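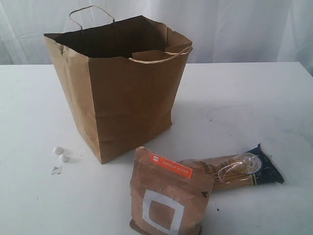 Bag task, start position: paper bag open, spaghetti and brown pouch still to go in.

Workshop tips for the grocery packing task
Caltwood Robotics Club, bench notes

These are for teams practicing the bagging task at home or on the club bench. Most came out of the August practice sessions. Mareike Schmieder keeps the list, so send additions to her.

Setting up the bag
Open a new paper bag all the way and push the bottom corners out with your fist before it goes on the table. A bag that is only half open will fold shut as soon as the arm brushes the rim.
Bend both handles outward. A handle standing up over the opening catches on the wrist.
Creased bags are fine for practice. Save the crisp ones for scored runs.
If the bag slides, put a loop of masking tape under it. One loop is enough, and two will tear the bottom when you lift it.

Packing order
Pouch first, spaghetti second. The pouch gives the bag some weight and it stops walking around.
Pick up spaghetti near the middle. Held by one end, the package swings and the strands break. Tape over any split in the plastic right away - dry pasta in the belt drive is a long evening.
Grip pouches across the body, below the folded top. Grabbing the fold works until the paper creases, then it slips every time.

The table
Wipe the white top with a damp cloth and let it dry. Scuffs that stay can be rubbed with baking soda on a sponge.
Pull the curtain flat behind the table and clip it at both ends. Team Medano lost 10 runs to a curtain that moved when the door opened.

Keeping records
Write down every run, including the bad ones. Justinas Kazlauskienė has the club log, now at 1,683 runs, and 136 of those are marked "bag tipped." Nearly all the tipped ones had the handles up.
Label your sheets with the team name (Zakia, Medano or Grube) and the bag size.
Bags too worn to stand go in the scrap bin for paint masking.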